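Section 6: Setting up your Thevar benchtop compost caddy

Welcome, and thank you for choosing the Thevar for your kitchen scraps. We know most people would sooner skip the booklet and get going, and fair enough, but if you give this section a few minutes with a cuppa you'll save yourself a good deal of fiddling later on. Have your starter bag of Dredex bran and the drip tray handy before you begin.

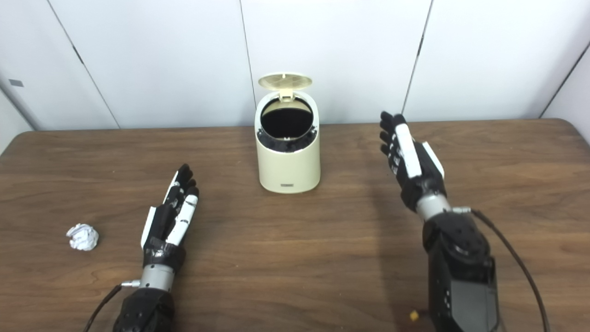
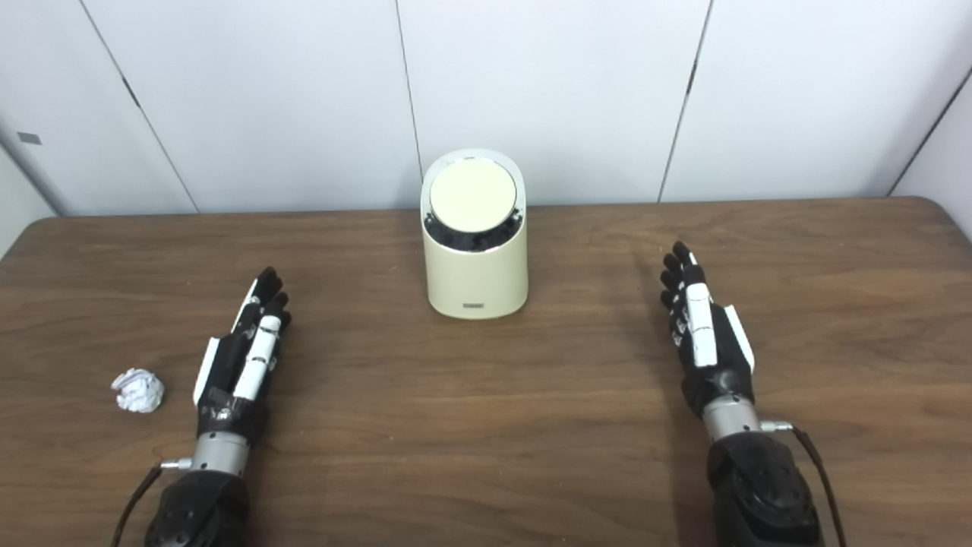
Choosing the right spot comes first, and it's worth being a bit fussy over it. The caddy likes a level surface out of direct sun, well away from the stove and the dishwasher vent, and close enough to your chopping board that you'll use it every day. Leave some clear room above and behind as well, as you would for the little cream bin standing on the table with its lid flipped right up, so that you can open the lid all the way without knocking a shelf or a splashback. If your only free spot is under a window, a light-coloured tea towel over the top will do nicely on hot afternoons.

Fitting the tray and strainer

1. Rinse the caddy, strainer and drip tray in warm water with a small squirt of dishwashing liquid, then let them dry completely.

2. Lower the strainer into the caddy with the raised ring facing up. It should sit flat and not rock. If it rocks, lift it out and turn it a quarter turn.

3. Check that the tap at the base is closed (handle pointing sideways) and slide the drip tray underneath.

4. Pour 2 cups of water into the caddy and leave it for ten minutes. The tray should stay dry. If you find a drop or two, tighten the nut behind the tap by hand and try again.

5. Empty the water through the tap and wipe everything out.

Caution: Please don't use a spanner on the tap nut. The thread is plastic and it will strip, and a stripped tap isn't covered by the warranty.

Adding your first scraps

6. Sprinkle a good handful of Dredex bran over the strainer.

7. Add your scraps, chopped fairly small. Peelings, tea leaves, coffee grounds, stale bread and cooked leftovers are all welcome.

8. Press the layer down with the masher to push the air out, then scatter another handful of bran over the top.

9. Close the lid until you hear it click. Try to save up your scraps and open the caddy once a day, after tea, as every opening lets air back in.

Note: A pickle-like smell is perfectly normal and so is a bit of white fuzz. Green or black mould means too much air or too little bran, so be more generous with the next layer.

Draining

10. Open the tap every 2 days once liquid starts to collect. Dilute it well before it goes anywhere near your pot plants, or tip it neat down the laundry drain.

Caution: Never store the liquid in a sealed bottle. It keeps fermenting and pressure will build up.

Spare strainers are part number 1088 and replacement taps are part number 46, both available from our Esstead shop or by post from Pritness. If you get stuck, ask for Anil Rao on the help desk, who is very patient with leaky taps.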